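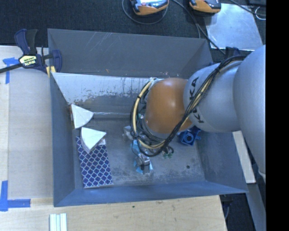

Metal bin from above. Finish worn and flaking low on the inside.

Recoating the inside of a steel bin: strip to bare metal or feather the edges?

Posted by Telma Barrientos, 2022-01-11

I look after storage bins for a parts shop in Wurport. The coating inside several of them is coming off in patches, mostly low on the walls where parts slide down. I have no paperwork on the original finish. A magnet sticks everywhere, so it is steel underneath.

The bins hold dry castings and machined blanks. No food, no chemicals, no standing water. The building is heated but gets humid in August.

Our supplier, Dimitriou, quoted a two-part epoxy and wants everything blasted first. Quote is 2,353 for the lot, mostly blasting. My supervisor wants to scrape off the loose material, sand the edges and paint over the rest. Will that hold, and how do I find out what the old coating is? Also, is there any point in coating the floors if castings get dropped on them?

Santino Mansilla

Test the old coating before you decide anything. Wet a rag with lacquer thinner and hold it on an inconspicuous spot for a few minutes, with gloves and ventilation. If the finish softens or wrinkles, it is probably an ordinary one-part paint, and a strong two-part epoxy can lift it. If nothing happens, it is more likely epoxy, powder coat or zinc. Zinc will look metallic when you scratch it. Powder coat tends to come off in a continuous chip.

Then do a cross-cut tape test on a part that still looks sound. Score a small grid through to metal, press tape on firmly, pull it off. If squares come away there, the bond has failed beyond the visible patches and feathering will only move the edge of the problem. If the grid stays put, spot repair is reasonable: scrape back to firm material, sand a wide taper, degrease, prime bare steel the same day, then topcoat.

Degrease before you sand as well as after. Machined blanks carry cutting oil, and sanding drives it into the scratches.

If the old finish could contain lead, use a test kit first and do not dry sand it.

On the floors, no paint survives dropped castings. I would prime them for rust and put in a loose rubber mat that can be replaced.

Wenceslao Vergara

We just used Eltero primer and a roller. Looks fine.

Arwel Pumphrey

Agree with the tape test. Do it in at least 4 places per bin, including one near the top of a wall, and write down the results for each bin. They may not all have failed to the same degree.

On the quote, ask for the blasting to be priced per bin. You may find that 5 need it and the rest can be spot repaired. Also ask what surface profile they intend to leave and whether it matches the data sheet for the epoxy. Follow the recoat window on that sheet. Past it, the first coat has to be abraded again.

Contact us | Copyright Flurkmont Help Boards | Back to top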